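Hedumex opens repair and reuse bench at Brorkimau

Wed 30 October

Hedumex has opened a bench for the repair and reuse of office computers at its Brorkimau site. The bench will take in desktop machines retired by local schools and offices, and return those fit for further use to the community.

Some 80 machines have been promised for the first intake, under an agreement reached with the Gilchrist centre in July. Parts awaiting sorting are kept in their wrapping until they are assigned to a machine.
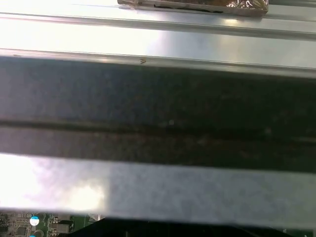
A wrapped package on the metal surface at Brorkimau.

"Many of these computers were put away in cupboards while they still had years of service in them," said Karine Robichaud, head of reuse at Hedumex. "We want to see them back on desks – and we want the people who use them to know what is inside."

Each computer is opened and its main parts checked in turn. On Dell boards, the processor is seated in a socket near the centre, within a metal retention frame, and the memory slots are close by.
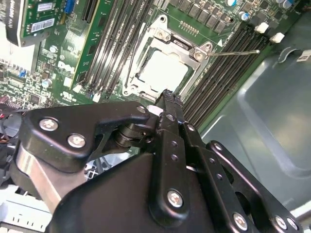 Working with the case open

Towers are laid on their side with the side panel removed, which leaves the board, the drive cage and the power supply within reach. Blue plastic parts, such as the handle on the hard drive, stand out against the grey metal inside.

Bent Steinarsdóttir, who will oversee the bench, said that written notes would stay with every machine. "A second pair of hands should be able to take over at any point," he said.

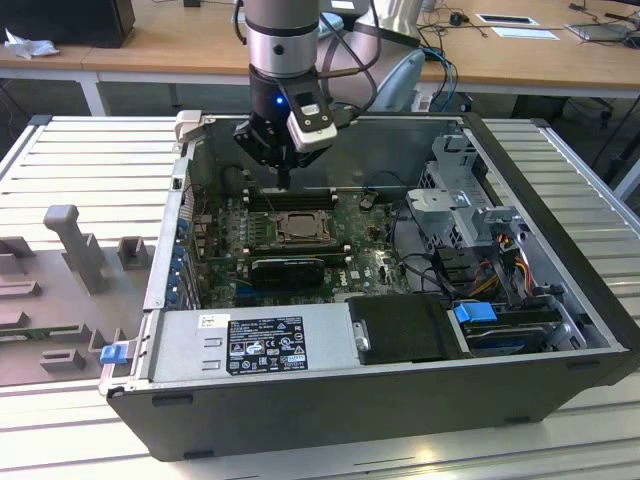

Places and enquiries

Two introductory courses will be held at the bench, with 24 places in all. No earlier experience is needed. Organisations wishing to offer computers, and residents wishing to apply for a place, should write to Enikő Pap at the Hedumex press and community office, Brorkimau.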